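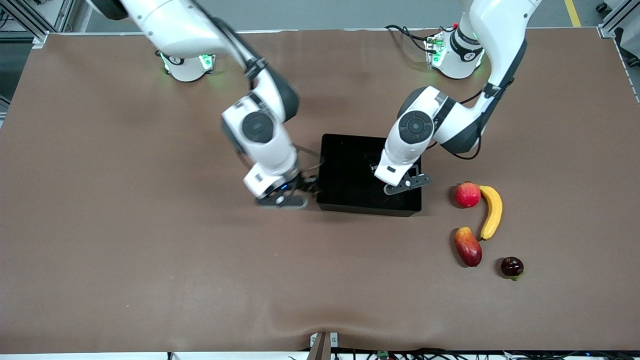

How to set up a fruit tray for a shared table

Quick one today. I set up fruit for a break table most mornings and people keep asking how I do it so it doesn't look sad by noon. Takes me 15 minutes, and most of that is washing and drying.

What you need

A shallow tray with low walls. Dark is good, fruit shows up nicely on black.
A mat or cloth for under it. Smooth, plain, wipeable.
Fruit – apples, bananas, whatever else is decent at the store.
Two clean dish towels.
A small bowl for peels and cores.
Paper napkins.

Step 1. Clear and wipe

Mat down first. Wipe it, then let it dry. If you skip the drying the tray slides when somebody grabs an apple off one end. Wipe the inside of the tray too, glossy ones show every fingerprint. I use a barely damp towel and then a dry one. No spray cleaner where the fruit sits.

Tray goes in the middle of the table. Not at the edge, elbows.

Step 2. Sort next to the tray, not in it

Put all the fruit out on the mat to one side of the tray. Right side if you're right-handed. This is the step people skip and then they end up re-doing the whole thing twice.

Look at each piece. Turn it over. You're checking for

soft spots
split skin
stickers
anything leaking

Soft but still OK goes in a separate pile for the kitchen. My soft apples become sauce. Bananas that have gone spotty all over go in the freezer, peeled, in a bag.

A red apple with yellow patches is fine by the way. People pass over those and they're often just as sweet. A dark tip on a banana is fine too.

Step 3. Wash and dry

Apples, pears, plums, anything you eat with the skin on. Cold running water, rub with your hands, dry with the towel. Dry them properly. Wet fruit in a tray with walls means a puddle in the corner by lunch.

Oranges and lemons get a rinse too. Bananas I don't wash, just wipe if they're dusty.

Berries don't go in this tray at all. Separate bowl, in the fridge, put out last.

Step 4. Big round things first

Apples and oranges go in first, stem side up, along the back wall of the tray. Leave a little gap between them. They bruise where they touch, and its easier to pick one up without knocking the next one.

Mix the colors as you go. Red, then something green or orange, then red again. Takes no extra time.

Step 5. Bananas

Bananas want to rock. Lay them with the curve following the corner of the tray, tips pointing in. If you have a bunch, break it up before you put it out, otherwise someone tears one off and the stem rips down the side of the next.

Keep them away from the apples if the tray is going to sit all day. Apples make bananas ripen faster. Opposite ends of the tray is better than nothing. For an hour or two I wouldn't bother.

Step 6. Small stuff in the front

Plums, mandarins, kiwis. Front row, single layer. Do not stack. A shallow tray is not a bowl and the top layer will roll straight over the wall and onto teh floor.

If it won't fit in one layer you have too much fruit out. Hold the rest back and refill.

Step 7. Peel bowl and napkins

Bowl on the left, napkins next to it. Without a peel bowl the peels go back in the tray. Every time.

How much to put out

Depends on your crowd. For our table at Cikham it's 31 people, and I start with 12 pieces and top up mid-morning and again after lunch. In June more – everyone wants plums and nobody wants bananas. I kept a tally one month and we went through 386 pieces, mostly apples.

Eino Halonen, who did this before me, put everything out at 8 and left it. Works if you're in a cool room. Ours gets the sun.

Quick fixes

Tray slides around: mat is damp, or there's grit under it. Lift, wipe, dry.

Fruit rolls to one end: table isn't level. Fold a napkin under the low end of the tray.

Fruit flies: empty the peel bowl at lunch, not at the end of the day. Rinse it as well. Then check the bottom of the tray for a sticky patch.

Apples look dull: dry towel, ten seconds each. No oil please.

Cut fruit: don't, unless it's getting eaten right then. If you have to, lemon juice on the apple slices, cover them, and toss whatever's left after two hours.

End of the day

Everything out of the tray. Good pieces back in the fridge drawer, except bananas, which stay on the counter. Wash the tray with dish soap and warm water, stand it on its side to dry. Wipe the mat and leave it flat, if you roll it up it won't lie right in the morning.

Will do one on the berry bowl when I get a minute.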